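About us

Hello, and thanks for clicking through! I'm Piret Navickas, and together with Jhosep Lozano I run Clernside Welcome, a small charity that helps people who've come to this country to ask for asylum. We began with one borrowed desk and a phone that only took incoming calls. These days we have a proper front door on Tamayo Street (blue, next to the chemist, push hard because it sticks).

I used to teach English at evening classes, and every term somebody would stay behind with a letter they couldn't make sense of. It might be from a landlord, or a solicitor, or the Home Office. I'd read it through with them, look up what I didn't know and ring whoever needed ringing. After a while I was doing more letters than lessons! Jhosep was interpreting at the same college, so we started doing the letters together, and that's more or less how all this came about.
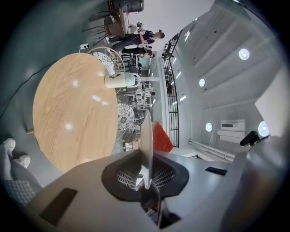 Most of what we do is still letters, if I'm truthful. Last year we answered 3,084 calls and messages and went along with people to 736 appointments, mostly doctors, schools and reporting centres. We don't give legal advice ourselves (we're not allowed to, and we'd be bad at it), but we do know which solicitors are taking new cases and we'll sit with you while you ring them.

Then there's the Nisov Fund, named after the street where we had our first office. It pays for bus fares, school shoes and phone credit. It helped 91 households last year and I'd love it to be more, so if you've got a few pounds going spare, please think of us.

We also run a weekly English group called Kunusness. The name came out of a spelling mistake on the whiteboard and the group wouldn't let us change it. All levels are welcome, children too, and there's usually cake.

You don't need an appointment or any papers to come and talk to us. The 107 bus stops right outside. If you'd like an interpreter, ring the day before and ask for Jhosep, who keeps the list.

Page last updated July 18, 2018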